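홈 > 연재 > 짧은 소설 > 물 내려가는 소리

물 내려가는 소리

공감 187 · 댓글 16
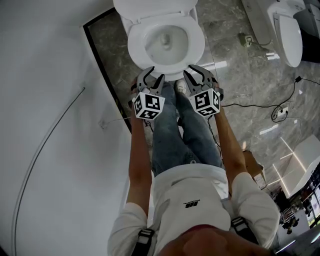

발다코프 변기가 조용하다는 말을 나는 처음부터 믿지 않았다. 정확한 이름은 다코프인데, 아내가 전화로 잘못 듣고 발다코프라고 적어 둔 뒤로 우리 집에서는 줄곧 그렇게 불렀다. 조용한 변기라니. 물이 한꺼번에 쏟아져 내려가는 물건이 무슨 수로 조용하단 말인가.

우이동 쪽에서 버스를 갈아타고 전시장에 도착한 것은 화요일 오후 세 시쯤이었다. 건물 이름은 우브사이드였고, 무슨 뜻인지는 어디에도 적혀 있지 않았다. 바닥은 회색 대리석 무늬 타일이었다. 천장 불빛이 줄줄이 비쳐서 나는 괜히 발끝으로 걸었다. 우리 집 화장실 바닥은 저렇게 빛난 적이 없다. 저 위에 물 한 컵만 쏟아 보면 다 알 일이다. 미끄러지는 사람이 나오든지, 물때가 끼든지.

"앉아 보셔도 됩니다."

직원이 말했다. 나는 앉지 않았다. 바지를 입은 채 변기에 앉아서 무엇을 알 수 있다는 건지 모르겠다. 구두 가게에서 양말을 세 켤레 껴신고 구두를 고르는 꼴이 아닌가.

"소리를 듣고 싶은데요."

"소리요?"

"물 내려가는 소리요. 조용하다면서요."

직원은 잠시 웃다가 안쪽을 돌아보았다. 물이 연결된 것은 몇 대 안 된다고 했다. 그럴 줄 알았다. 조용하다고 써 붙여 놓은 물건이 물도 없이 서 있으면 당연히 조용하다. 그런 식이면 우리 집 낡은 변기도 단수되는 날에는 세상에서 제일 조용하다.

아내가 죽고 나서 집에서 나는 소리는 거의 다 물소리였다. 냉장고가 가끔 떨기는 했지만 금방 그쳤다. 변기는 그치지 않았다. 물을 내리고 나서 한참이 지나도 쪼르르, 쪼르르, 누가 안에서 찻물을 따르는 것처럼 샜다. 아내는 그 소리를 싫어했다. 밤에 자다 말고 일어나 물탱크 뚜껑을 열고 고무마개를 눌러 놓고 오곤 했다. 눌러 놓으면 두어 시간은 조용했다. 나는 그게 무슨 소용이냐고, 어차피 또 샐 거 아니냐고 했다. 아내는 두어 시간이면 잠은 든다고 했다.

사위는 발토넨으로 바꾸라고 했다. 뚜껑이 저절로 내려온다는 것이다. 뚜껑이 저절로 내려와서 좋을 게 뭔가. 내 손으로 내리면 되는 것을. 딸은 고룰레로라는 데서 나온 세정제를 한 상자 보내왔다. 파란 물이 나왔고, 물은 파란 채로 샜다.

직원이 나를 안쪽 변기 앞으로 데려갔다. 흰색이었고, 우리 집 것보다 좀 낮아 보였다.

"내려 보시겠어요?"

나는 단추를 눌렀다. 물이 돌았다. 짧고 낮은 소리가 났다. 그리고 멎었다.

나는 그대로 서 있었다. 직원이 뭐라고 설명을 시작하기에 손을 들어 막았다. 멎은 다음이 문제다. 멎는 것이야 어떤 변기든 다 한 번은 멎는다. 귀를 기울였다. 전시장 저쪽에서 누가 서랍을 여닫았고, 내 점퍼가 부스럭거렸다. 물은 새지 않았다.

"새것이니까 그렇겠지요."

내가 말했다.

"오래 쓰셔도 괜찮습니다."

"오래 써 보셨어요?"

직원은 대답을 못 했다. 나는 조금 미안해졌지만 틀린 말을 한 것은 아니었다. 우리 집 변기도 처음에는 멀쩡했다. 이사 온 날 아내가 제일 먼저 한 일이 화장실에 들어가 물을 내려 본 것이었다. 그때는 나도 문밖에 서서 들었다. 시원하게 내려가네, 하고 아내가 안에서 소리쳤다. 나는 이삿짐 아저씨에게 줄 음료수 값을 세고 있었다. 2000원이 모자랐다.

"한 번 더 눌러도 됩니까?"

"그럼요."

이번에도 멎었다. 나는 멎은 다음을 또 들었다. 이상하게도 아까보다 더 조용해서, 물건이 고장 난 게 아닌지 의심이 들었다. 아무래도 무슨 수를 써 놓은 것 같았다. 전시장 것만 따로 만든다거나.

직원이 견적서를 뽑아 왔다. 설치비는 별도, 기존 변기 철거비도 별도였다. 보증 기간은 2년이라고 했다. 종이를 네 번 접어 안주머니에 넣었다.

"철거한 건 어떻게 합니까?"

"저희가 가져가서 폐기합니다."

"안에 든 고무마개도요?"

"네, 통째로요."

집에 돌아오니 해가 져 있었다. 불도 켜지 않고 점퍼를 입은 채 마루에 앉았다. 쪼르르 소리가 났다. 아침에 나가기 전에 내린 물이 여태 그러고 있었다. 수도 요금이 또 얼마나 나올지 모를 일이었다.

나는 화장실에 들어가 물탱크 뚜껑을 열었다. 물이 차가웠다. 고무마개는 미끈거렸고, 한쪽이 손톱자국처럼 파여 있었다. 꾹 눌렀다가 손을 뗐다. 소리가 멎었다.

시계를 보니 일곱 시 십 분이었다.

댓글 16 | 공유

같은 게시판의 최근 글
- 열쇠를 두 번 돌리는 집
- 십일월의 장판
- 외삼촌의 저울
- 버스는 종점에서 불을 끈다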